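Progress report to the Multmont Fund
Project: Assisted washing-up in staff and day-centre kitchens
Prepared by Cengiz Karakaya, project lead, Gunnlaugsson Catering Services

The grant pays for one two-armed robot, its upkeep, and paid time for kitchen staff to work alongside it. Since September the work has been on a single job: moving plates in and out of the drying rack over the sink. We chose it because staff at the Preltitz day centre named it as the task they would most like to hand over. The centre serves 128 lunches on a full day, and the plates are put away by whoever is left at the end of the shift.

Work on plates is done in our practice kitchen, which has a double sink with the rack set across the smaller bowl. The robot uses one hand for the plate and keeps the other low, out of the way.

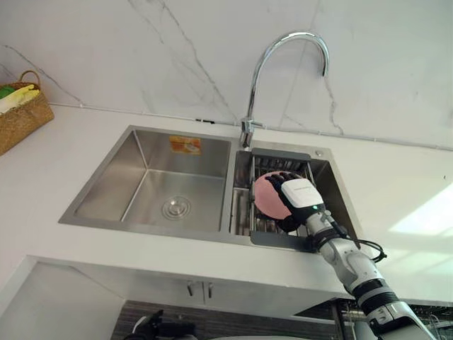

Right hand on a pink plate in the drying rack, practice kitchen.

We have now logged 600 attempts. The full log went to your office with the last invoice. Most of the trouble comes from plates that lean. A person nudges a leaning plate without thinking about it, and the robot has to be shown each angle. Thin rims are also slow work, as the fingers have to come in close between the plate and the wires. The wrist camera has helped here, giving us a near view of the disc and the rods beside it. We have kept plates with their shop labels on in the practice set, as new stock often reaches the kitchens that way.

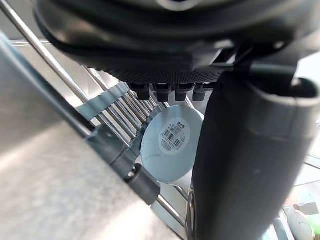
What has changed for staff

Nine kitchen assistants have taken part so far, all on their normal hourly rate. Each had a morning learning to start, stop and guide the robot, then regular sessions after that. Two have asked to do more of this work and now train the others. One left the project because she found the standing about tiring, and went back to her usual rota with no loss of hours.

The main worry raised was jobs. We have put in writing that no post at Preltitz or Fivovdale will be cut during the grant period. Staff also asked that the larger bowl be left free for them, which we have agreed to — the robot works at the smaller one only.

Spending is on plan apart from £170 for replacement racks. The remaining work is to make the starting position the same every time, with the rack clear and both hands held back from the counter.

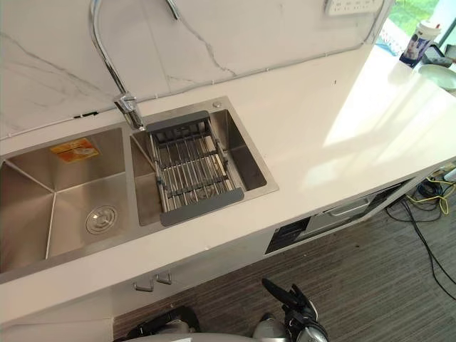

Practice kitchen, January 5, 2021

The site visit to the Fivovdale kitchen went ahead this morning. The sink there is a little lower than ours, so the robot's stand will need adjusting before it is moved. The kitchen manager would like it to run only after lunch service, and we have planned on that basis. She has also asked for a printed card by the sink showing how to stop it. We will send the draft card with the next report.

Contact: Gunnlaugsson Catering Services, Projects Office | © Gunnlaugsson 2021 | Back to top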